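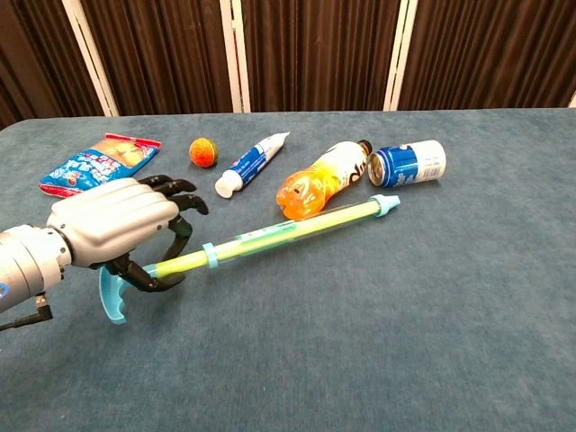

Dexterous Handling Group, Urrutia Building

Groups > Dexterous Handling > Threads > Budget season

Search this group Search Clear

April — posted by Ohemaa Abugri

Okay, budget thread, as promised to the three of you who asked. We're putting in for a second robot hand next year and I have been living in a spreadsheet. Going to write it all down while I'm still cross about shipping.

First thing I'd tell anyone planning this: the hand is one line. I had a whole page of other lines by the end of the first afternoon, and I'd started out thinking I was nearly finished!

We got quotes from two places, Gustach and Jiltden. Gustach came back in a day with a tidy PDF. Jiltden wanted a call first, then another call, then sent a quote with the wrist coupling on a separate page that I very nearly didn't open.

The coupling is $3,498. For the bit that goes between the arm and the hand! Valquíria Honorato (she does our mechanical side) looked at the drawing for a good long while and said yes, fair, she wouldn't want to machine it either. So it's in.

If you're comparing quotes, make one row per thing you need to have a hand moving on your table, then fill in both vendors. Don't compare totals. Our two totals looked miles apart until I lined up the rows, and then they were cousins.

Cables. Oh, cables. Straight connector or right-angled, and how much hangs below the wrist when it's at table height. We like right-angled because a straight one sticks out exactly where you want the wrist to go. Ask for it on the quote. Gustach will swap it at no charge if you ask before they build, and will charge you if you ask after. Guess how I know.

Also order a spare cable. Order two if your arm comes in from the side like ours does.

Somebody in the replies wants to know about fingers. Segmented plastic fingers are the part I budget as wearing out. The shell over the back of the hand I don't budget for at all, past maybe a scuff. So: one spare finger set in year one, one in year two, and a thumb on its own, as the thumb does a lot of the hard work underneath on anything with a handle.

Warranty is 90 days on fingers from Jiltden and they start counting when the crate leaves them. When it leaves them! It could sit in customs for a good chunk of that. I asked for the clock to start on delivery and they said they'd take it to their manager. Waiting on that one.

Now the line everybody laughs at — objects. You need a budget for stuff to pick up. I had it as "misc" last year and it got cut, because of course it did, misc always gets cut. This year it's called "grasp test objects" and it has its own code.

The toy water gun has been my best argument for it. Light blue pistol-style handle, long clear barrel, so you've got a curved part for the fingers to close around and then all that length sticking out past them. A lovely nuisance of a shape for toy-aisle money.

And you want variety on the table with it. Bag of candy, toothpaste tube, a drink can, a bottle with orange liquid in it, a little orange ball with a fuzzy sort of surface. Packets, tubes, cylinders, something round. I could've spent a fortune on a proper calibrated object set and I did price one. It's on the wish list, under the line where the wish list stops being funded.

Groceries get used up or squashed, so I've put the objects in as a monthly amount instead of one purchase. Finance found this much easier to approve than I expected. $334 for the year, receipts in the blue envelope please, and I mean you, whoever expensed a single chocolate bar.

Table covering! Put it in. We use a blue-grey cloth, felty, and things don't skate off the way they do on bare laminate. It creases, it marks, you'll want to replace it. Cheap by the metre and I still forgot it in the first two drafts.

Same goes for a backdrop. Folding room divider, dark brown panels, cream posts. I'd assumed we'd need something built and had a joinery quote for it that made my eyes water. Folding screen went in at a fraction of that and I moved the difference over to spares.

Lead times, for planning. Gustach are saying eight weeks, Jiltden wouldn't commit in writing. If you need the thing on the table for September, count back from there and then add your own purchasing department. Ours sits on anything over the threshold until a Friday, and if you miss the Friday you wait for the next one.

Service contract: I went back and forth. Gustach bundle theirs through Provero, who do the repairs, and it covers labour but parts are extra. Valquíria can do most of the labour. What she can't do is the calibration afterward, so I've asked Provero whether they'd sell us the calibration on its own. They seemed surprised to be asked but they're pricing it.

Training! Put travel in if it isn't on site. I didn't the first time and two of us ended up sharing a rental car and a very small motel coffee maker.

Someone asked why not build our own hand. We talked about it. I put Valquíria's hours in as a real number at the real rate and the column got very long very quickly. She's a bit disappointed, I think, she had sketches and everything. If you've got grad students and a patient supervisor your sums will look different from mine.

Someone else asked if you can share one hand across two benches. You can, on paper. You'd want quick-release at the wrist (more money, see coupling, above, still sore) and you'd want to trust everyone to put it back. I've budgeted for a second hand.

Contingency is its own row with its own label, and I wrote a sentence beside it saying what it's for. Exchange rate, mostly, as both quotes are in US dollars and we're very much not.

Last bit and then I'm off to find supper. Send your vendor a list of the things you want to hold before you ask for a price. I sent both of mine the list with the water gun on it, and the Gustach rep phoned within the hour to ask how long the handle was. Measured it with a ruler at my desk while she was on the line.

Template's in the group folder if you want it, tab two is the row-by-row one. Please make a copy first and don't type in mine!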